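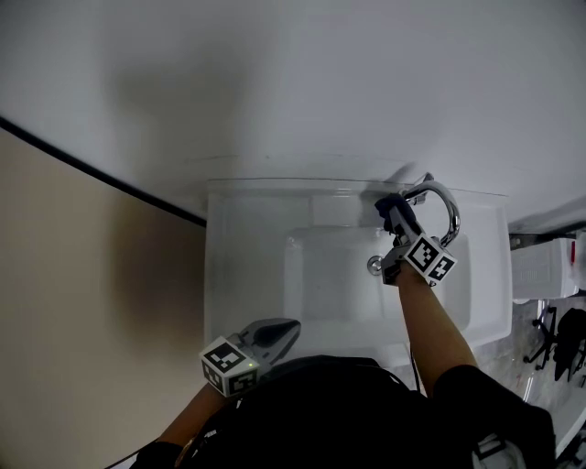

The ferry to Skeludard only runs on Saturdays in winter, and I missed it by the length of one bad parking job.

I want to be clear that it was my parking job. I'd driven 686 miles to get to Wilbridge harbor, I'd eaten nothing but peppermints since the state line, and then I spent ten minutes trying to squeeze my aunt's old station wagon in next to a dumpster while the boat tooted and left. I could see the people on deck! One of them waved. I waved back, like an idiot, with the keys still in my hand.

So there I was with a week to kill and my aunt's accordion in the back seat. She'd left it to me in her will, along with a note that said to take it to the island and give it to "the one who asks for it." No name, no address. That was just how she did things. She once mailed me a single roller skate for my birthday and the other one three years later (they didn't fit by then, of course).

I got a room over Timmermans, the bait shop, and the woman at the counter charged me for 2 nights and told me we'd see about the rest. She had a dog called Podus who was the size of a footstool and smelled like low tide. He followed me upstairs, sniffed the accordion case and lay down on it.

I let him stay. I figured he'd get bored. 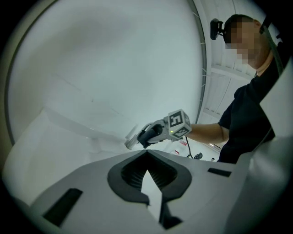

Who was supposed to get the accordion?

The dog's owner, as far as I can tell, even though she never set foot on the island the whole time I was in town.

She came up around midnight looking for him, saw the case under his belly and went very quiet. Then she said, "Are you going to play that, or can I?"

Well, that was asking. I moved the dog, which took some doing, and she sat on the edge of my bed in her rubber boots and played a waltz my aunt used to hum over the dishes. She got the middle part wrong in the exact same place.

I kept the room for the week anyhow. When the boat came in the next Saturday I went down to the dock and watched it unload, and then I went back up for breakfast.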